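Slide 1. Title

Good afternoon. I work on handling rules for small metal parts at Bridard, and this talk covers what we wrote down for the Movlow project and what we changed afterwards. Questions at the end, please, as I only have 30 minutes.

Slide 2. Why have a house rule at all

The safety standards tell you how to guard a cell. They say very little about how to place a gear on a plate the same way on every shift. We had 13 work instructions from different teams and several of them disagreed. One said to grip on the teeth, another said never to touch the teeth. Both had been signed off.

Slide 3. The rule on gripping

Fingers should carry a soft or textured face where they meet steel. Check that face before the run and log it. If it is worn through, change the pair - never one finger alone. Go through this slowly, it is where most of the arguments start.

Slide 4. The work

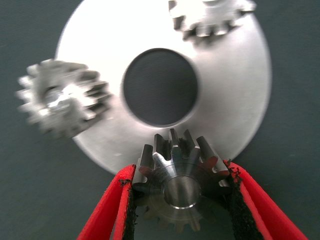
Gears and a round metal plate with a hole in the middle.
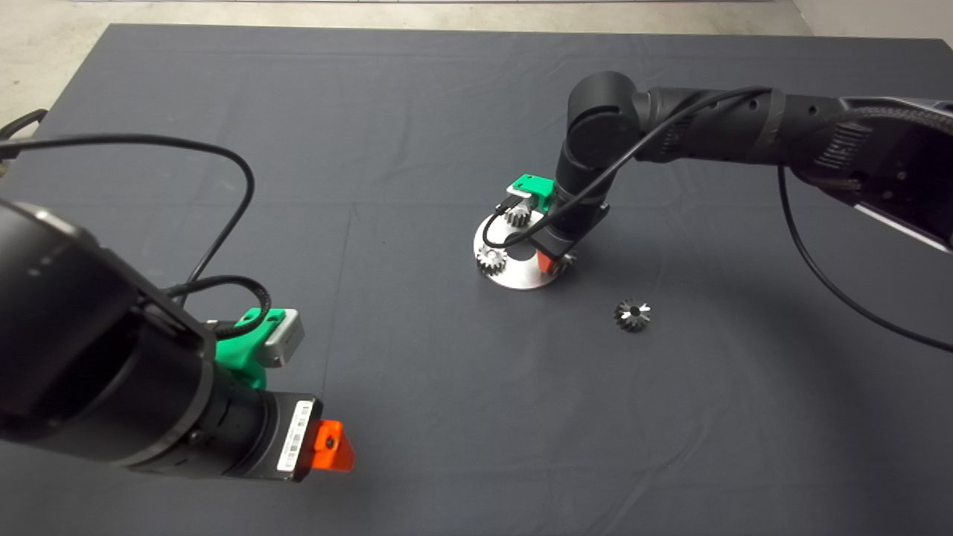
Slide 5. The rule on two arms

Only one arm may be over the fixture at a time unless the instruction says otherwise. The other arm waits at a named position, and that position goes in the sheet. "Out of the way" is not a position. Altıntaş asked for this wording after their own review and we took it as it stood.

Cables count as part of the arm. Walk each arm through its full reach at low speed and watch the slack. Then do it again with the other arm parked.

Slide 6. Loose parts

Any part outside the fixture must have a marked place or be listed as free. If it is free, the sheet gives the area it may lie in. Mention the Memix trial: 196 cycles, stopped twice, both times for a part that was not on the list.

Slide 7. Records

Keep the sheet with the cell. Review it every 1,000 cycles or when a finger, bracket or fixture is changed, whichever comes first. Software updates are still open. My own view is that they should count as a change, but the draft does not say so yet.

Slide 8. What is next

The second draft goes out in November. Comments on the two-arm clause are the most useful to us. Leave this slide up during questions.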